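Lakance hand gripper pair, club review

6 min read

Quick one, club van leaves soon. We ran the Lakance pair for the whole of July, cloth folding task, getting ready for the Prirkivholm student meet. 600 for the two. Most of our budget gone.

Good stuff first. Light enough for a full session. Green status light easy to spot from the corner of your eye. Padded jaws hold fabric without chewing it, way better than the bare ones on our old Osman set.

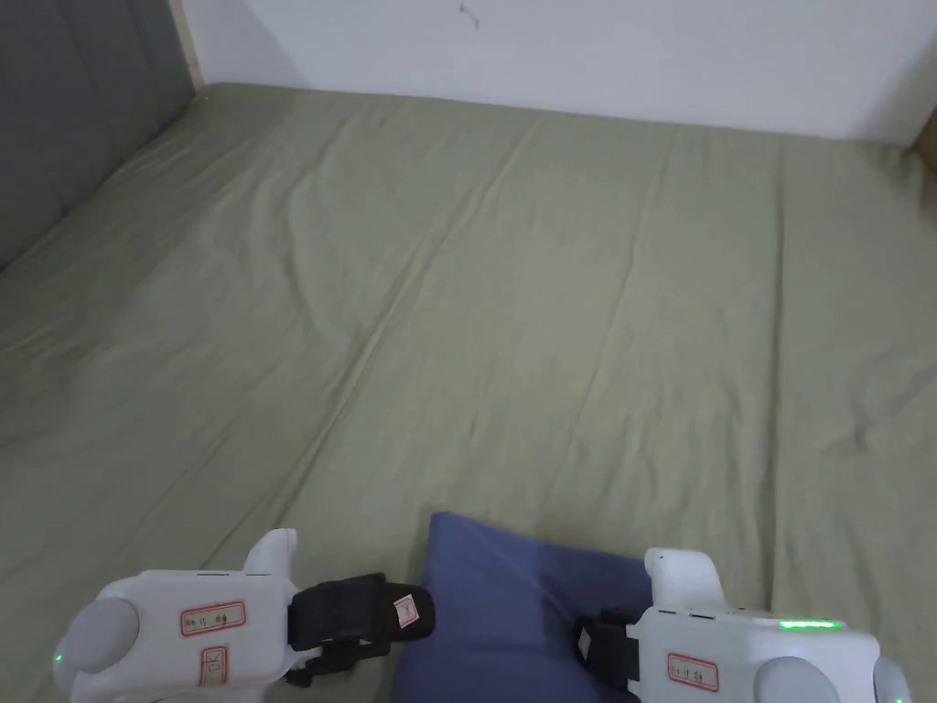
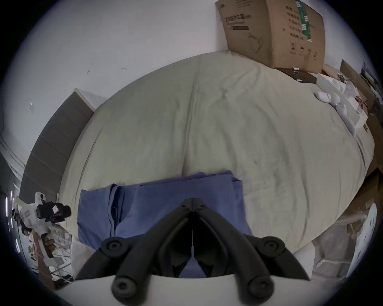 Folding practice on the bed, blue cloth in the first two.

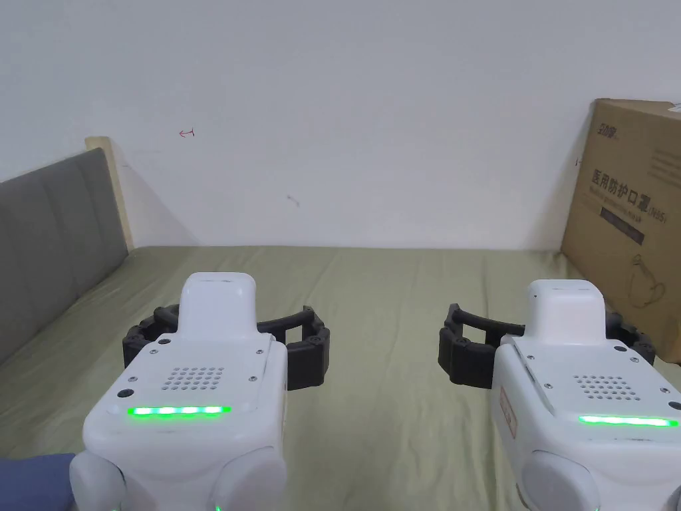
Reading time: 6 minutes
14 shares · 8 comments

Bad stuff. Manual is useless, 8 pages and half of it is warranty. Pairing drops if you start the left one second. Label your grippers!! We mixed ours up twice and lost a morning of recordings. Thin pillowcases slip when you pinch near a hem, thicker cloth is fine.

Battery gave us some 10 folds less per charge by the end of the month, didnt measure it properly tho.

Would I buy again, yes for a club. For one person on their own, probly wait for the Ludolport version and see what they charge.

Spare pads sold seperately. Get them.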